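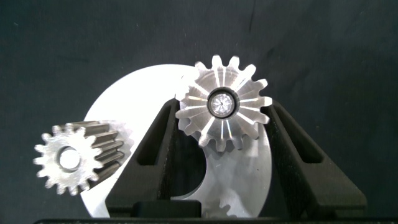
12/27/23 Aid tracking sheet, Gramby desk

Spent the morning on the donor table with Leonie. The commitments column and the payments column had been added together for two of the recipient countries, so the totals were too high. Split them again and saved the old version under "November, do not use".

61 project lines now checked against the ministry's published list. 4 have no end date. Veronika Nägeli is writing to the Eklund office about those.

Deflator: still on the old base year. Hnat wants to move everything to 2021 prices before the budget comparison goes out. I agree, but the health grants need redoing first, as they were entered in local currency with no rate noted.

Survey on public views of aid: 200 replies back. Question 3 reads badly. People took "share of the budget" to mean the aid budget itself. Analyn will reword it and try it on the Culico group before we send any more.

To do
Ask Domenica for the rates she used on the health grants
Remove debt relief from the yearly chart, or give it its own bar
Send Leonie the corrected totals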